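Procurement Planning for a Kitchen Manipulation Laboratory
Final report of the Grendley project group
Submitted 1 Jul 2026

3. Basis for the equipment list

The department intends to equip one teaching kitchen with a robotic arm for use by second-year students. The group was asked to prepare a purchase plan, a budget and a delivery schedule. It was agreed at the outset that no hardware should be ordered until the proposed layout had been tried in simulation, and the simulation work took up the greater part of the autumn term.

Two work areas were modelled: the refrigerator and the main worktop. For each area the group recorded whether the arm could approach the objects in use, how much room was left at the wrist, and which fittings would have to be bought to match the model.

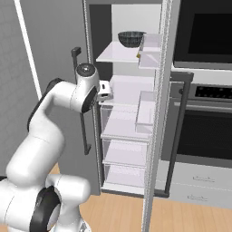
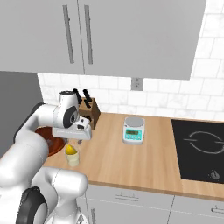

Simulated kitchen with the white arm at the open refrigerator and over the cup on the worktop.

The mounting position proved to be the most important matter for the budget. A fixed base is the cheapest option, but it would restrict the arm to one work area. The group therefore compared a fixed base with a movable one and obtained quotations from two suppliers, Fadov and Dimel. Fadov offered the arm and base as a single package. Dimel priced them separately, with a longer warranty on the arm and a charge for installation.

3.1 Kitchen fittings

Domestic appliances are to be bought through the university's usual supplier, Ursu. The refrigerator should have doors that open wide enough to leave a clear approach to the shelves. The cooktop will remain disconnected during the first year of teaching, and the cost of its electrical supply has been moved to the second year. Small items such as cups, bowls and a digital scale are covered by the consumables budget. The group allowed 226 pounds for these, including replacements for breakages.

3.2 Delivery and acceptance

Orders for the arm and base should be placed together. Separate deliveries would require the room to be closed twice. The arm should be accepted only after it has repeated the simulated tasks in the real kitchen, and the final 5 per cent of the price should be withheld until then. If orders are approved before the summer closure, installation can take place in November.

3.3 Recommendation

The group recommends the Dimel quotation with the movable base, subject to confirmation of the floor loading. The Fadov package remains acceptable should the installation charge be increased.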